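Workroom Safety Walkthrough, Unit 2, Rathjen Building
Form 3833, December round
Completed by: Nana Quartey

1. Exits and aisles
Both exits open fully from inside. Aisle by the storage racks had a pallet across it at the start of the round. Moved by shift lead. OK on recheck.

2. Extinguishers
Pins and seals in place on all units. The tag on the one by the sink has no initials for last month. Curulum to correct at next service visit.

3. Table surfaces
Clean, no splinters along the edges, no sharp corners. Legs tightened on the long table.
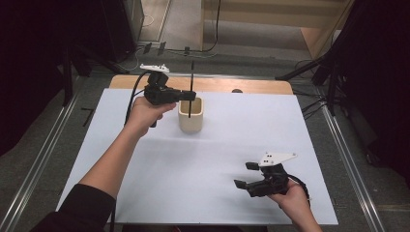

Item 3. Table with paper cover, cup on top.

4. Electrical
Outlet covers intact. The extension cord under the window bench is still being used as permanent wiring. It was noted last round as well. Needs a fixed outlet; request sent to Brileo, no date given yet. Breaker panel is clear and labeled, except position 4, which has a blank label.
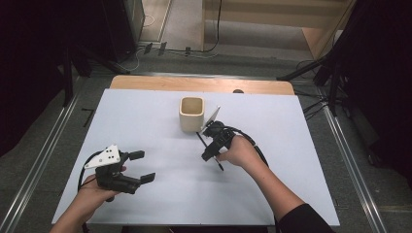 Lighting was checked with the blinds closed. One tube flickers over the racks and should be replaced before the next round. Light at table height is good enough for close work. The small dark hole in the wood near the far edge of the table is to be checked for rough edges when the board is lifted. The emergency light over the back exit stayed on for the full test.

5. First aid
Kit is on the wall and unlocked. Eyewash bottle expires in 3 months. Gauze low. Reorder from Grarance with the next supply order.

6. Floors
Mat at the side door curls at one corner. Tape it down or replace it. No spills. Drain cover by the sink is loose, screw missing.

7. Hand tools and small equipment
Look for loose screws, cracked housings and worn pads. Wipe dust off contact surfaces. Report wear to the shift lead. 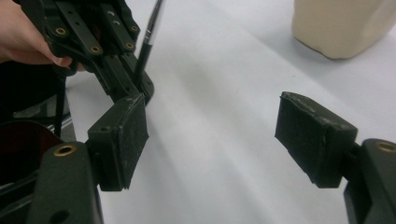 8. Open items
Extension cord (4), flickering tube (4), eyewash and gauze (5), mat and drain cover (6). Copy of this form goes in the binder by the time clock.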